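Pre-Ceremony Safety Walk - Vonemora Interfaith Center, Main Hall and Classrooms
Checklist with comments, December round. Walked and written up by Bhupendra Sisodia, facilities chaplain 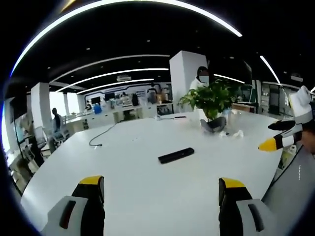

Our ordination and blessing season is the best time of the year in this building, and I love doing this walk before it starts! Every room gets the same list, whether it holds a silent meditation circle or a full graduation with families standing along the walls. I begin with the seminar rooms and finish in the main hall, and I write my comments as I go so the ministers and student hosts can read them the same evening. The small habits matter as much as the fire doors. A black cable running over a white tabletop to a power strip near the far edge is easy enough to see in daylight, but our evening vigils are held with the lights low, so please look at where your cables go before people sit down.

SEMINAR ROOMS

1. Exits clear and doors open fully - PASS
Both doors swing all the way. Thank you to the second-year students who moved the hymnal cart, it looks so much better in the alcove.

2. Cables and power strips - PASS WITH COMMENT
Keep cables off the walking side of any table. Water bowls for the blessing of hands go on the side table, never next to a power strip. If you need a longer lead, ask me and I'll find one.

3. Candles - PASS WITH COMMENT
Battery candles only in these rooms. The new ones are lovely, and several people at the Advent reading thought they were real.

4. Chairs and floor cushions - PASS
Two cushions had split seams and went to the mending basket. Leave a clear lane from the door to the front, wide enough for a wheelchair and a person walking beside it.

MAIN HALL

5. Occupancy sign posted and readable - PASS
Limit is 183 with the folding wall closed - CORRECTED: I copied that wrong on the draft some of you saw. The sign reads 1183 for the whole hall, balcony included. We plan for 1000 at ordination, which leaves breathing room for latecomers and for the choir.

6. Emergency lights - FAIL, REPAIR BOOKED
The unit over the north stairs did not come on when I pressed the test button. Bhardwaj Electric has the job. Until it's done, the balcony stays closed after dark and the north stairs are roped off.

7. Altar candles and incense - PASS WITH COMMENT
Real flame is allowed on the stone altar only, with a metal tray underneath and a named person watching. For the lighting of the traditions we use 6 tall candles, spaced a full hand apart. Sleeves and stoles! Please practice the lighting in the robes you'll be wearing - the wide cuffs behave very differently from a sweater. Incense goes out before the closing prayer, and the charcoal stays in the sand bowl overnight.

8. Fire extinguishers - PASS
Tags current, pins in place, gauges in the green. The one behind the organ was hidden by a banner again. Banner moved.

9. Temporary platform - PASS WITH COMMENT
The Loteo risers lock with a firm click. I stood on every section and bounced a little. White tape is still needed on the front edge, and the ramp rail wants one more turn of the wrench.

10. Procession route - PASS
Walked it twice, once at the pace of our slowest elder. The rug by the font has new backing and doesn't slide at all. I'm delighted with it.

KITCHEN AND FELLOWSHIP ROOM

11. Urns and hot plates - PASS WITH COMMENT
One urn per outlet. The Zumley urn has a loose lid, so fill it only to the lower line and carry it with a second pair of hands.

12. Food labels - NOT YET DONE
We expect 50 for the shared meal after the vigil, with several fasts and food rules at one table. Cards for nuts, meat, dairy and alcohol are in the top drawer. Hosts, please set them out by 5 p.m.

OPEN ITEMS
North stairs light - Bhardwaj Electric
Tape and ramp rail - me, before rehearsal
Food cards - evening hosts

I'll walk the main hall again after rehearsal, starting at the north stairs. Anyone who wants to learn the list is very welcome to come along, bring a flashlight.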